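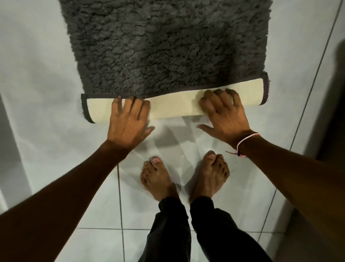 bath mat, start of the roll. pale side up, both hands flat on the fold

1/ ok thread. been showing the Brallari robot how to roll a bath mat all week and I have opinions. quick ones, lunch is short

2/ setup first bc people keep asking. two ways to teach it. either I do the task with my own hands and the head cam gets it, or I sit at the Tarigan rig and drive the arms remotely. same task both ways, same mat

3/ by hand is so much faster. not even close. 307 good ones by hand before the remote side had anything I'd keep

4/ but the hands ones come with a catch – the robot doesn't have my fingers. I spread all of them across the backing without thinking. the Skostholm grippers have two flat pads each and that's your lot

5/ so now I try to roll like somebody with worse hands. slow. press, turn, press. no sneaky pinky moves

6/ shaggy mats are a pain btw. pile pushes back. a thin towel rolls if you look at it. this thing wants to be flat again the second you ease off

7/ also the roll drifts. one end gets ahead and you end up with a cone. fix it early or start over. I leave the fixes in, a demo where you straighten it halfway is worth more than a perfect one imo

8/ then there's the bit after. standing it on end. one hand low, one round the middle, thumb across the front. looks like nothing when you do it. by remote it took me a whole afternoon to get one I wasn't embarased by 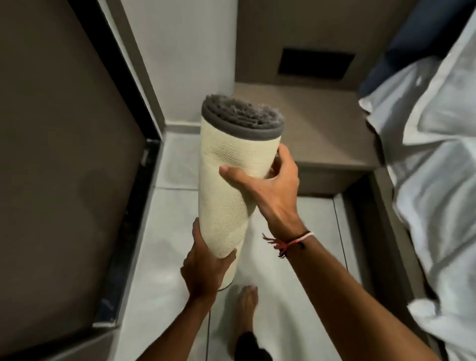
9/ why remote is harder: no feel. at all. you squeeze and you're guessing off the video if the roll is tight or you're just denting it. by hand I know before I see it

10/ ppl say just do everything by hand then. we tried! trained on hands only and the arms went to the right spots and then sort of patted the mat. very gentle. no roll

11/ mixing the two is what helped. lots of hands, smaller pile of remote. 1,160 hand clips and 720 remote in the set right now. want 2,000 hand ones before we retrain

12/ tips if you're doing this at home or wherever
– look at the thing you're touching. your head is the camera, if you look out the window so does the robot
– don't rush the last turn
– let go on purpose, then pull your hands clear. half my early clips end mid grab
– floor glare is real. shiny tile is the worst, close a blind

13/ oh and move the mat between takes!! I did a whole morning with it in the same place and the policy learned the floor. not the mat. the floor. had to bin the lot
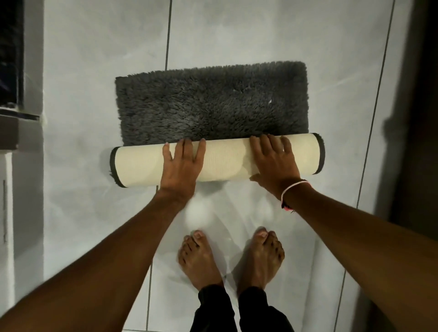 fat roll, backing out, a hand on each side. the end on the right has a few bits of pile poking out, they always do

14/ someone asked about Bident, which is the labeling tool we use. it's fine. marks where the fold begins and where you let go, I fix maybe the odd one by hand. crashes if you scrub to fast

15/ my back hurts. bending over a mat all day is not what I pictured when I took a robot job

16/ next up is unrolling it again. should be easier, gravity is on my side. will post when the arms manage one without me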